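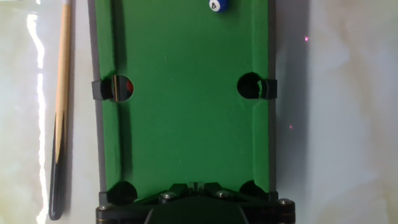
Dodaslow Small Games Fair: visit report

By Cúc Hứa

The fair was held on a Monday this year, in December, at the Tuhumury building on the east side of Dodaslow. I got there a little before ten. Admission is $2, paid in cash at a folding table inside the door, and you get a paper wristband and a floor plan. The floor plan had two halls marked the wrong way round, so if you kept yours, Hall A is the one with the coffee.

There were 50 exhibitors listed in the program. Most of them sell or make tabletop games, meaning shrunk-down versions of full-size ones: air hockey, shuffleboard, table soccer, skittles, pool. A few were selling parts only. I went mainly for the pool tables, as I have been looking for a small one for the back room at our club and the prices online tell you very little about the quality.

Hall A

Hall A was skittles and shuffleboard along the windows, then table soccer down the middle. The shuffleboard people had brought a board that took up most of their space, so there was a line to try it. I waited ten minutes and played one round. The finish was good and the weights ran straight. They would not quote a price for shipping, which was a pattern all day.

Valel had the largest stand in the hall, with bar-top soccer games in three sizes. The middle size is the one worth looking at. On the small one the rods are too close together for adult hands, and I knocked my knuckles on the far side twice. The rod bearings are sold separately, and the man at the counter showed me how to change one without taking the side off. It took him less than a minute.

Coffee was fine. Sandwiches had run out by 11:30.

Hall B

Pool was in Hall B, together with air hockey, so it was loud. I spent most of the day in there.

The tabletop pool tables fall into two groups. The first is the toy kind, with cloth that is printed or glued on in one thin layer. The second kind is built more like a real table, with raised cushions and six proper pockets. You can tell them apart quickly by rolling a ball along the long rail. On the first kind it drifts off or stops dead at the cushion.

One I liked the look of had a bright green bed with cushions in green, dark narrow rails and a brown wood-look side panel. The side panel has a long black opening in it, below the middle pocket. It was set out on a cream marbled board, with a short cue that has a pale shaft and a glossy black handle. The handle has pointed dark inlays, a bit of trim I did not expect at that size. 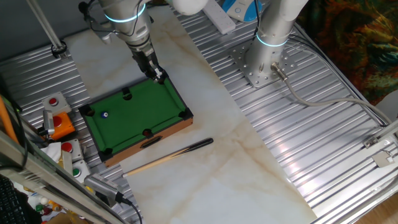
Size is the thing to think about before buying. These tables sit on top of something else, and that something has to be level. Two exhibitors told me the same thing without being asked, that most complaints they get about a ball rolling to one corner are caused by the furniture underneath. One of them sells a set of screw feet. The other says to use folded card. I bought the screw feet.

You also need space around the table for the back end of the cue, even with a short one. I would allow a forearm's length on every side. At our club that rules out the shelf by the radiator, where everyone assumed it would go.

The balls deserve a look too. Small balls with numbers and stripes are hard to read from across a table, and on the cheaper sets I handled, the striped ones and the solid ones looked much the same under hall lighting. Blue was the worst for this. If you are buying for older players, ask to see the set out of the box. Spare balls can be ordered singly from two of the sellers, and the rest only sell a full set.

Prices for the better tables ran up to $185. The cheap ones were a good deal less, but I would leave them for the kids.

Dritlow parts counter

Dritlow does not make tables. They sell cloth, cushion strip, pocket liners and chalk, and they will cut cloth to size while you wait if you bring the measurements. I had not brought any. They had green, a darker green, blue and a red that looked brown to me. A sheet large enough for a tabletop bed comes rolled in a tube. Do not let them fold it, because the crease stays in.

They also gave a talk at two o'clock on replacing cushions. It was scheduled for half an hour and lasted nearly an hour with questions. The main advice was to take off one cushion at a time and mark which side it came from with tape. The seats at the back could not hear over the air hockey.

Getting there and parking

The organizers said afterward that 400 people came through the door, and I can believe it. The lot next to the building was full when I arrived. There is a second lot behind the tire shop with no charge, but the sidewalk on that side was icy. The bus stops across the road.

I did not buy a table on the day. I came home with the screw feet, two tips, a box of chalk and a price list, and I will bring the price list to the next meeting. The club has to decide on the room first.

Print this page
E-mail this page

Related items
Recovering a small pool table: what we used
Shuffleboard wax compared
Club room opening hours over the holidays
Last year's Dodaslow fair: visit report
Table soccer ladder, fall results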